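How a Robot Club Teaches a Hand to Pick Things Up

The Kirnby robot club meets after school, two afternoons a week. Its members are between ten and thirteen years old. Since September they have been working on one job: getting a robot hand to pick up an object and put it down in a different place.

That sounds easy. You do it every time you move a cup. But a robot has to be told or taught every part of the job, and this page explains how the club is doing it.

What is a robot hand?

A robot hand is a machine at the end of a robot arm. Some hands have two flat parts that squeeze together, like tongs. Others have fingers with joints, a bit like yours. The word "gripper" is used for both kinds, though most people save it for the simple ones.

Each joint needs something to move it. Usually that is a small electric motor. The motor may sit inside the finger, or it may sit farther back and pull on a thin cord. When you bend your own finger, muscles in your forearm pull on cords called tendons. Put one hand around your forearm and wiggle your fingers, and you will feel the muscles move.

The club calls its project Flukow. It has two parts. The first part is building and testing simple hands from cardboard, string and drinking straws. The second part is working with a real robot arm at the Stustthorpe workshop, where an engineer named Kaisu Ahonen runs the lessons.

The cardboard hand

Everybody in the club starts with cardboard. You cut out the shape of a hand, fold the fingers where the joints should be, and tape short pieces of straw between the folds. Then you run a string through the straws and pull. The finger curls.

Most first tries do not work very well. The string slips or the tape comes off. Sometimes the finger curls but will not open again. A rubber band on the back of the finger fixes that, if it is not too tight. Eetu Laitinen, who is eleven, made his finger joints too close together, so the tip could not reach the thumb. He cut a new one with longer spaces and it could hold a marker.

Working with the real arm

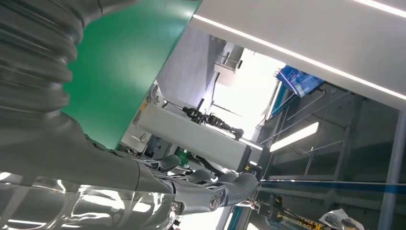

A robot arm can be strong, so there are rules. Only one person gives it commands at a time. Everyone else stands behind the line on the floor. Before the arm moves, the person at the controls says "moving" out loud and waits for an answer. There is also a large stop button, and the club practices pressing it at the start of every lesson.

Robot arms often wear covers. A bendy cover with folds, like the middle of a bendy straw, is called a bellows. It can stretch and squash as the arm moves, and it helps keep dust out of the parts inside.

How does the robot know where things are?

Many robots have a camera near the wrist. When the wrist turns, the camera turns with it, so the floor may look like a slope and a wall may look like it is falling over. People find this confusing at first. The computer has to work out which way is up by using the positions of the arm's joints.

To a computer, a picture is a grid of tiny colored squares called pixels. Each pixel is stored as numbers. The computer looks for patterns in those numbers, such as a place where dark changes to bright. A bright window can make this harder. Objects in front of it may look like plain dark shapes.

Learning by practice

The club is teaching its robot by showing it. One student guides the hand to a foam block, closes the fingers, lifts the block and sets it down. The computer records how every joint moved. That is called a demonstration.

One demonstration is not enough. If the block is moved a little to the left, the robot may close its fingers on air. The goal for this year is 1000 demonstrations, with the block in many different spots. Kaisu would like 2000, but there are only so many afternoons.

The students write down every try in a notebook, including the bad ones. They note where the block was and what went wrong. Dropping the block is still useful to write down – it may show that the fingers closed too early or did not squeeze hard enough.

What comes next

On 10th December the club will show Flukow to families in the Ikonen hall. Visitors can try the cardboard hands and look through the notebooks. After the winter break, the students will swap the foam block for a soft ball, which rolls.

Words to know

Joint: a place where two parts meet and can move.
Gripper: a robot part that holds things.
Demonstration: showing a robot how a job is done.
Pixel: one tiny square of color in a digital picture.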